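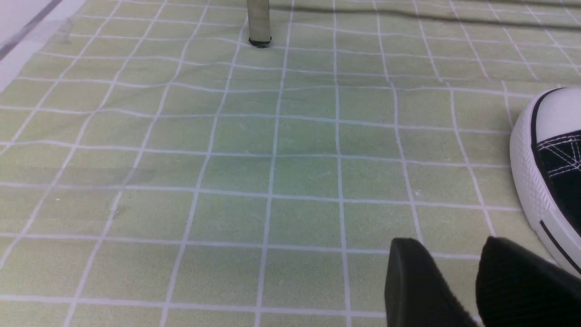 읽는 시간 5분
살림 > 패브릭 > 식탁보

격자무늬 식탁보를 오래 쓰는 법

식탁보를 사는 사람은 대개 색부터 고른다. 그다음이 무늬, 마지막이 크기다. 매일 쓰다 보면 순서가 거꾸로였다는 생각이 든다. 크기가 맞지 않으면 의자에 걸리고, 무늬가 상판과 어긋나면 밥을 먹을 때마다 눈에 들어온다. 색은 며칠이면 익숙해진다.

격자무늬는 그중에서도 까다로운 편이다. 꽃무늬나 민무늬는 조금 돌아가도 티가 덜 나는데, 연한 초록 바탕에 가는 흰 줄이 들어간 천은 한쪽만 당겨도 줄이 물결처럼 휜다. 대신 깔 때 기준이 분명하다. 줄 하나를 골라 상판 모서리와 나란히 맞추고, 가운데에서 바깥으로 손바닥을 밀어 편다. 네 귀퉁이를 먼저 잡아당기면 가운데 주름이 오히려 남는다.

살림용 천을 파는 가게 티스테바에서는 손님에게 식탁 치수보다 의자 높이를 먼저 묻는다고 한다. 늘어지는 부분이 앉은 사람의 무릎에 닿으면 결국 걷어 두게 된다는 이유에서다. 이 가게는 식탁보를 자를 때 사방으로 손 한 뼘을 남기는 것을 기본으로 삼는다. 벽에 붙여 쓰는 식탁이라면 벽 쪽은 더 짧아도 된다.

접힌 자국

새로 산 식탁보에는 접힌 선이 남아 있다. 다림질이 가장 빠르지만 비닐 코팅이 된 천은 다리미를 댈 수 없다. 이런 천은 둥글게 말아 하룻밤 세워 두면 선이 꽤 풀린다. 면이나 면 혼방이라면 물을 뿌리고 뒷면에서 중간 온도로 다린다. 격자가 있는 천은 줄을 따라 다리미를 움직여야 한다. 비스듬히 밀면 네모 칸이 마름모로 늘어나고, 한번 늘어난 칸은 다시 빨기 전까지 돌아오지 않는다.

식탁에서 물러난 천은 바닥이나 작업대로 내려가는 일이 많다. 운동화를 올려놓고 손질할 때 깔거나 작은 스탠드 밑에 받쳐 쓴다. 고무 굽이 달린 다리는 천을 살짝 누르기 때문에 오래 세워 두면 눌린 자국이 생긴다. 가끔 자리를 옮겨 주면 된다. 검은 고무는 밝은 천에 색이 묻을 수 있으니 여름에는 더 자주 들여다보는 편이 좋다.

얼룩과 먼지

연한 색 천에서 눈에 띄는 것은 진한 얼룩만이 아니다. 회색빛이 도는 긴 자국, 칸 몇 개에 걸쳐 바탕색이 조금 짙어진 부분도 신경이 쓰인다. 앞의 것은 무언가를 끌었을 때, 뒤의 것은 기름기가 스몄을 때 흔히 생긴다. 끌린 자국은 지우개로 먼저 문질러 보고, 남으면 중성세제를 푼 물에 담근다. 기름 얼룩은 물이 닿기 전에 주방세제를 원액으로 바르고 5분 뒤에 헹군다.

보풀과 흰 먼지는 세탁보다 털기가 먼저다. 그대로 세탁기에 넣으면 젖은 먼지가 천에 도로 붙는다. 생활용품점 메스네스에서 파는 2000원짜리 고무 솔로 한 방향으로 쓸면 대부분 떨어진다. 테이프 롤러도 괜찮지만 끈끈이가 남는 제품이 있어 구석에 먼저 써 보아야 한다.

세탁은 찬물에 약하게, 탈수는 짧게 한다. 널 때는 줄무늬가 땅과 수평이 되게 펴고 집게는 가장자리 단에만 물린다. 햇볕에 바로 말리면 연한 초록은 한 철 만에 누렇게 바랜다. 7월 장마철에는 선풍기를 틀어 그늘에서 말리는 쪽이 낫다.

보관할 때는 접지 말고 종이 심에 만다. 심이 없으면 지난 달력을 말아 써도 된다. 겉은 헌 베갯잇으로 싸고, 크기를 적은 종이를 끼워 두면 나중에 펼쳐 볼 일이 없다.

댓글 3

초록식탁: 가운데서 바깥으로 펴라는 말 보고 다시 깔았더니 줄이 좀 펴졌어요. 지금까지 귀퉁이부터 당겼네요.

44호집: 비닐 코팅 천에 생긴 볼펜 자국은 어떻게 하나요? 지우개로는 안 됩니다.

무명실: 저는 낡은 식탁보를 잘라서 신발장에 깔아요. 더러워지면 그것만 빼서 빨면 되니까 편합니다.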